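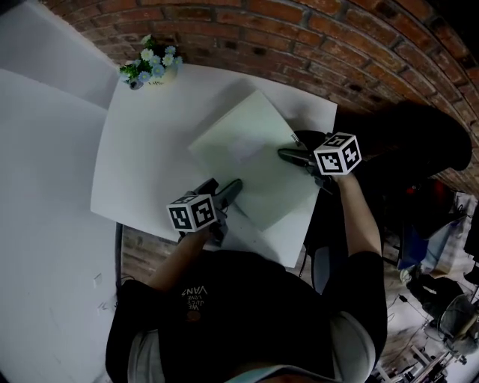
この記事は10分で読めます

ボートトレーラー シーズン前点検表(記入例とコメント付き)

Tratettiマリーナの陸置き艇オーナー向けに使っている点検表です。今回は2月に実施したBrirkora号のトレーラー(Kokkonen製、一軸、油圧式慣性ブレーキ付き)の結果をそのまま載せました。船体側の点検表は別にあります。船外機の冬季格納もここでは扱いません。

点検者:エフレン・バウティスタ
立会い:アニタ・ナイドゥ(艇のオーナー)
場所:Pradberg 陸置きヤード、奥の舗装区画
状態:艇を載せたまま。車輪を浮かせる項目のみジャッキ使用

判定の書き方
良:そのまま使用してよい
注意:使用してよいが次回までに手を入れる
要整備:直すまで公道を走らせない
対象外:その装備がない

始める前に

平らな舗装面に置き、けん引車につないだ状態で車輪止めをかけてください。砂利の上でジャッキをかけないこと。ジャッキだけで支えた状態で下に手や頭を入れないこと。必ずリジッドラックに荷重を移してから作業します。艇の中に重い荷物が残っていたら先に降ろします。Brirkora号では後部ロッカーに予備アンカーとチェーンが入ったままだったので、これを降ろしてから始めました。

1. カプラーと連結部

1-1 カプラーのサイズ刻印とヒッチボールのサイズが一致している
判定:良
コメント:刻印は塗装で埋まっていて読みづらい。ワイヤーブラシで軽くこすって確認した。車を替えた人は必ず見直してください。サイズ違いのボールでも一見はまったように見えることがあります。

1-2 ラッチがスムーズに開閉し、ロックピンが入る
判定:注意
コメント:開くときに渋い。内部の古いグリスが固まって砂を噛んでいた。その場で拭き取り、塗り直したら動きは戻った。戻りばねに表面錆あり。ばねは次回交換予定。

1-3 連結後、ジャッキで前部を持ち上げてもカプラーがボールから外れない
判定:良
コメント:けん引車の後部が少し上がるところまで確認。

1-4 セーフティチェーンに伸び、摩耗、曲がりがない。フックに外れ止めがある
判定:要整備
コメント:左側のフックの外れ止めが折れてなくなっている。チェーン本体は問題なし。フックだけ交換すればよいが、ホームセンターの荷締め用フックで代用しないこと。耐荷重の表示があるものを使う。ナイドゥさんに部品を手配してもらった。

1-5 チェーンをカプラーの下で交差させて掛けられる長さがある
判定:良
コメント:交差させた状態でハンドルを切っても突っ張らず、地面にも触れない。

1-6 ブレーキの非常用ワイヤーがチェーンとは別の場所に掛けてある
判定:注意
コメント:これまでチェーンと同じフックに重ねて掛けていたとのこと。ワイヤーは傷んでいない。掛ける場所を変えてもらい、タグを付けた。

2. 前輪ジャッキ(トングジャッキ)

2-1 ハンドルが最後まで回り、途中で引っかからない
判定:良

2-2 取り付けボルトに緩みがない
判定:注意
コメント:上側のボルトが手で回る程度に緩んでいた。締め直し済み。ばね座金がつぶれているので、次に外すときに新しいものへ。

2-3 走行位置に跳ね上げたとき、ピンが完全に入る
判定:良
コメント:ピンの脱落防止のひもが紫外線でぼろぼろ。ひもは交換した。ここが落ちて車輪を引きずって来る人が毎年いるので、出発前にもう一度手で押して確かめてください。

3. フレーム

3-1 溶接部に割れがない
判定:良
コメント:見るところはクロスメンバーの付け根、車軸の取り付け部、ウインチポストの根元。汚れがあると割れは見えません。高圧洗浄のあと乾かしてから見ています。

3-2 亜鉛めっきのはがれ、赤錆
判定:注意
コメント:右後ろのクロスメンバー下面に赤錆。ハンマーで軽く叩いて音を確認し、肉厚は残っていると判断した。錆を落として常温亜鉛塗料を塗布。写真をオーナーに渡し、秋に比較する。

3-3 Uボルトとナット
判定:要整備
コメント:車軸を抱いているUボルトのうち、左後ろ側の一本がねじ山まで錆びて細くなっている。ほかは使えそうだが、同じ時期に付いたものなので車軸まわりは全部まとめて替えることにした。ナットも新品。締め付けトルクはKokkonenの取扱説明書の表に従うこと。手元に説明書がない人は事務所で閲覧できます。

3-4 フレーム内部の水抜き穴が詰まっていない
判定:注意
コメント:後端の穴に泥と枯れ葉。針金で突いたら濁った水が出てきた。かなり長く溜まっていたようです。

4. サスペンション

4-1 板ばねに割れ、ずれがない
判定:良
コメント:一番下の板の端に錆が浮いているが、割れなし。

4-2 シャックルとブッシュ
判定:注意
コメント:左前のブッシュがつぶれ気味。バールを差してこじると少し遊びがある。走行に支障が出る段階ではない。Uボルト交換で車軸を外すので、そのときに一緒に替える。

4-3 左右の車高差
判定:良
コメント:同じ位置で左右を測って比べるだけ。艇が真ん中に載っていないと差が出るので、先に6-2を見てください。

5. タイヤとホイール

5-1 溝の深さと偏摩耗
判定:良
コメント:溝は十分。ただし、トレーラーのタイヤは溝より先にゴムの年齢で寿命が来ます。溝があるから大丈夫という判断はしないでください。

5-2 側面のひび割れ、ふくらみ
判定:要整備
コメント:右タイヤの側面、内側に細かいひびが一周入っている。外側はきれいで、普通に立って見ただけでは分からない。ナイドゥさんも知らなかった。日の当たる側だけ傷むと思われがちだが、このトレーラーは冬の間、内側が縁石の水たまりに近い置き方だった。関係があるかは不明。

5-3 製造年の刻印を記録した
判定:注意
コメント:左右で違う。右が製造から7年、左はそれより新しい。片側だけパンクで替えた経歴あり。今回は両方とも交換する。

5-4 空気圧(冷えた状態)
判定:注意
コメント:左右とも指定値より低い。冬を越したトレーラーではほとんどがそうです。指定値はタイヤ側面の数字をそのまま使うのではなく、トレーラーの銘板と説明書で確認してください。

5-5 ホイールナットの締め付け
判定:良
コメント:トルクレンチで対角に確認。交換後は一度走らせてから増し締めする。この増し締めを忘れる人が多いので、点検表の最後に記入欄を足しました。

5-6 スペアタイヤ
判定:要整備
コメント:ある。空気が抜けている。しかも取り付け金具の鍵が見つからない。金具は切断して新しくする。スペアは「積んである」だけで良にしないこと。外せるか、空気が入っているか、ジャッキとレンチが車側にあるかまで見てください。ついでに、車載のレンチがトレーラーのナットに合うかどうかも試すこと。Brirkora号の場合は合いませんでした。

6. 艇の載り方と固定

6-1 バンク(受け木)のカーペットと取り付けねじ
判定:注意
コメント:右バンクの後端でカーペットが破れ、ねじの頭が出かかっている。船底側にはまだ傷なし。ねじを沈めて張り直し。ステンレスのステープルを使ってください。

6-2 艇がトレーラーの中心に載っている
判定:良

6-3 船尾がバンクの後端で支えられている
判定:良
コメント:トランサムが受けより後ろへ出ていると、船外機の重さが船底にかかります。出ている場合はウインチポストの位置を動かします。

6-4 ウインチのラチェットと歯
判定:良
コメント:歯の欠けなし。給油した。

6-5 ウインチのストラップ
判定:要整備
コメント:最初の数巻きはきれいだが、全部引き出したら根元のほうで端がほつれていた。ドラムに巻いてあるところほど湿って傷みます。点検のときは必ず最後まで出してください。ストラップ交換。ドラム側の固定ボルトは再使用可。

6-6 船首の補助チェーン(またはロープ)
判定:要整備
コメント:なし。ウインチだけで船首を止めていた。ウインチのストラップは引き上げるための道具で、走行中の固定はこれとは別に取ります。シャックル付きの短いチェーンをポストの根元に追加する。

6-7 船尾のタイダウン
判定:良
コメント:左右とも新しい。余ったベルトは縛っておくこと。

6-8 船外機の固定
判定:注意
コメント:チルトロックのレバーだけで支えて走っていたそうです。機種によって説明書の指示が違うので、トランサムセーバーの要否は各自の船外機の説明書を見てください。ナイドゥさんの機種では使用が指示されていたため、購入予定。

7. ハブとベアリング

7-1 車輪を浮かせて回し、音と引っかかりを確認
判定:要整備
コメント:右側から、ざらざらした音。左は静か。

7-2 上下を持って揺すり、がたを見る
判定:注意
コメント:右にわずかながたあり。

7-3 グリスの色
判定:要整備
コメント:右のハブキャップを外したらグリスが白く乳化していた。水が入っている。奥のシールのリップが裂けていた。左は琥珀色のまま。右はベアリング、シール、キャップを全部交換、左はグリスの詰め替えとシール交換。ベアリングが熱いままスロープに入れると、ハブの中の空気が冷えて縮み、水を吸います。長く走ってきたら、着いてすぐ下ろさずに手で触れる温度まで待ってください。艇の準備をしていれば、それくらいの時間は過ぎます。

7-4 割りピン
判定:良
コメント:分解したら必ず新品。

8. ブレーキ

8-1 リザーバーの液量と色
判定:注意
コメント:量は足りている。色は濃い茶色。全量交換する。

8-2 配管とホース
判定:良
コメント:フレーム沿いの鋼管に表面錆が少し。にじみなし。

8-3 アクチュエーターの動き
判定:注意
コメント:押し込むと重いが戻る。真水で流して摺動部に給油した。

8-4 ディスクとキャリパー
判定:要整備
コメント:左のスライドピンが固着。内側のパッドだけ減っていた。ピンを抜いて清掃したが傷が深いので、ピンとブーツを交換。海水で使ったあとにブレーキを洗っていますかと聞いたら、ホイールの外側からは洗っていたとのこと。裏からも水を当ててください。

9. 灯火と配線

9-1 尾灯、制動灯、方向指示灯、番号灯
判定:要整備
コメント:右の方向指示が点かない。球は切れておらず、灯具のアース端子が緑色に腐食していた。端子を切り直して収縮チューブで処理。番号灯は点くが暗い。

9-2 コネクターの端子
判定:注意
コメント:接点復活剤で清掃。使わないときに地面へ垂らしておかないこと。

9-3 配線の擦れ
判定:注意
コメント:フレームの貫通部でゴムのグロメットがなくなっており、被覆が薄くなっていた。グロメット追加、保護チューブを巻いた。

9-4 反射板
判定:良

10. 書類と表示

10-1 車検証、自賠責保険の証書
判定:良
コメント:期限はオーナー本人が確認。原本の置き場所も聞いておく。

10-2 ナンバープレートの固定と汚れ
判定:良

10-3 銘板が読める
判定:注意
コメント:最大積載量の欄がかすれている。写真を撮って拡大し、やっと読めた。読めるうちに控えておくことをお勧めします。

10-4 実際の重量が最大積載量に収まっている
判定:注意
コメント:計量した結果、余裕は259kg。燃料タンクはほぼ空の状態なので、満タンにして釣り道具とクーラーボックスを積めば余裕はもっと減ります。カタログの船体重量には船外機、バッテリー、燃料、後付けの装備が入っていないことが多いです。計算で済ませず一度は量ってください。

総合判定

要整備が残っているため、完了まで公道使用は不可。ヤード内の移動のみ可。

整備の順番は、右ハブ、Uボルトとブッシュ、ブレーキ、タイヤ、フックとウインチまわりとしました。灯火は当日に直っています。ハブとブレーキは外注、残りはナイドゥさんが自分で作業し、終わったところで再点検します。

再点検の記入欄

右ハブ 回転音なし( )
左ハブ グリス詰め替え済み( )
Uボルト 締め付けトルク( )
ブッシュ 交換( )
ブレーキ液 交換とエア抜き( )
左スライドピン 交換( )
タイヤ左右 製造年( )
スペア 空気圧( )金具( )レンチ適合( )
チェーンフック 外れ止め( )
ウインチストラップ 交換( )
船首補助チェーン 取り付け( )
試走後のホイールナット増し締め( )
試走後のハブの温度 左( )右( )

試走後の温度は、左右を手の甲で比べるか、放射温度計があれば数字で書きます。片側だけ熱いときは走行をやめて連絡してください。ブレーキの引きずりの可能性もあります。

スロープに行く当日の確認

上の点検とは別に、毎回出発前に見るものです。紙を切り取って車に入れておいてください。

カプラーのロックピン
チェーン、交差
非常用ワイヤー
前輪ジャッキの格納とピン
灯火(一人ならブレーキペダルに棒を当てるか、壁に映して見る)
タイヤ、見た目と空気圧
船首の補助チェーン
タイダウン
船外機の固定
艇内の飛びやすいもの
ドレンプラグ(どこに置いたか)

ドレンプラグは走行中は抜いておき、下ろす前に締めます。置き場所を毎回同じにしておくと探さずに済みます。ウインチハンドルに袋で掛けている人がいて、これはよい方法だと思います。

コメント(6件)

レーナ・サーリネン
質問です。7-3の乳化したグリスですが、ベアリングプロテクター(ばねで押すタイプのキャップ)が付いていれば外して見なくてもよいですか。うちはそれで毎年グリスを足しているだけです。

エフレン・バウティスタ
足すだけだと奥の状態が分かりません。入れすぎると奥のシールを押し出すこともあります。うちのヤードでは、プロテクター付きでもシーズン前に一度外して見ています。裏側、ホイールの内面にグリスが飛んでいたらシールを疑ってください。

トリニダード・モヤ
船首の補助チェーン、私も付けていませんでした。ポストの根元に取る、というのはポスト自体ではなくフレームの側という理解でいいですか。

エフレン・バウティスタ
フレームの側です。ポストのボルトが緩んだときにも効くように取ります。書き方が分かりにくかったので次の版で直します。

マンジュ・ミッタル
タイヤの内側のひび、これを読んで自分のを見に行ったら同じでした。仰向けで懐中電灯を当ててやっと見えました。それと、5-6のレンチもやっぱり合わず。十字レンチを買って積みました。トレーラーの置き場所が狭くて裏に回れないのですが、点検の日だけ奥の舗装区画を借りられますか?

エフレン・バウティスタ
借りられます。洗浄機を使う場合は午前中にしてください。午後は上架の艇が入ります。リジッドラックは事務所にありますが、ジャッキは各自で。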